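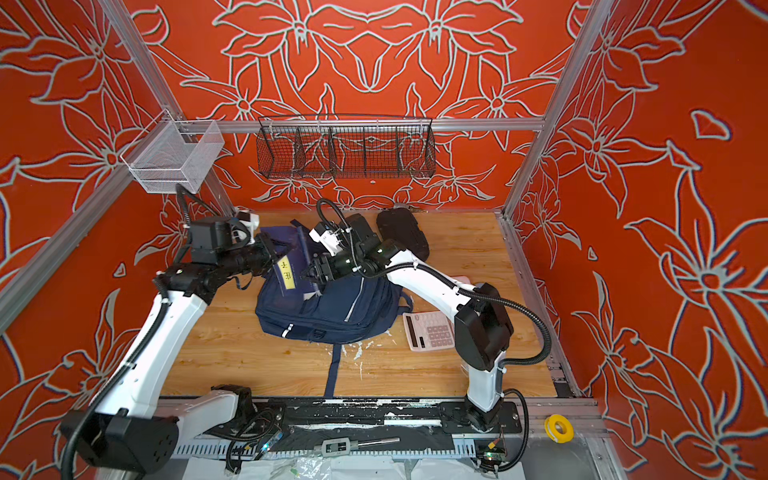 2021-04-13, workshop notebook, stone conservation

Marble trough from the Ollgate churchyard, second session of desalination. Written in the evening, so please forgive the order.

Took off the first poultice from the north face at 9. It came away in large pieces, except in the lower left corner, where it stayed stuck to the old cement repair. I did not pull. I wetted it again and left it until after lunch, and then it came with the wooden spatula. The surface under it is a little rough but I find no new loss when I compare with the drawing that Vlasta made in August.

Conductivity of the used poultice, samples in 1000 ml deionized water as always:

- north face, upper band: 186 µS/cm
- north face, lower band: 541 µS/cm
- south face: not yet measured, still drying

The lower band is what we expected. The trough stood with its foot in wet ground for a long time, and the salt line is easy to feel with the finger, more easy than to see. What I did not expect is that the upper band is so low. Marwa thinks the upper part was washed by the rain from the roof and I agree with her. It means we can stop there after this round and save material.

Second poultice on the lower band only, same mix as before, 3 parts paper pulp and 1 part kaolin, measured by volume. I made it a bit more dry this time. The first one was sliding down on the vertical part and Severino had to hold it with film while I pressed. Today it stayed alone. Japanese tissue between the stone and the pulp everywhere, also on the cement.

Question for Aliki about the cement repair: do we remove it before the trough goes on display, or after the loan? I would prefer before. The edge of it is already open, I can put a scalpel blade behind it for the whole length of the letter panel. But it is holding the corner, and if it comes out we need a fill ready on the same day. I tested two lime mortars on the spare piece last week. The one with the Soler sand is too yellow when dry. The other one is good in color but it has a crack like a hair across the middle, so I will make it again with less water and cover it longer.

Inscription. Casimiro came to look with the hand lamp, light from the side, all other lights off. He reads the third line now as a name and a trade, not a date. I could follow him until the fifth letter, and after this I only see tool marks. He asks that we do not clean inside the letters until he has made his rubbing. I told him we will not touch them this week. Please everybody respect this, also with the soft brush. There are remains of something dark in two of the letters and we don't know yet if it is paint or only dirt.

Mount. Gimico sent the drawing for the steel cradle. The width is correct, but they put the support pads exactly under the weak corner. I called and explained, and they will move the pads toward the center and send the drawing again. I asked also for a thicker foam layer, and that no metal part be visible from the front. The floor question is still with the museum at Utov. They have the weight from us but they did not answer if the old cellar vault is under that part of the room or only beside it. Vlasta will write to them again. Until we have this on paper, nobody should promise a place for the trough in the first room.

Small things:

- The pH strips are expired, I used them only for an idea and did not write down the value. Order new.
- The big sieve has a hole near the rim. I marked it with tape.
- Kaolin is enough for one more round, maybe not for two.
- The pallet truck pulls to the left again. Severino knows.

To do next: check the poultice edges in the morning and wet them if they lift. Measure the south face. Photograph the lower band in side light before anything else goes on it. Mix the new mortar test, two pieces, one kept under damp cloth and one under film.

Added later, 18:40. South face sample is still soft in the middle, I leave it until tomorrow. Window side heater is off, don't turn it on.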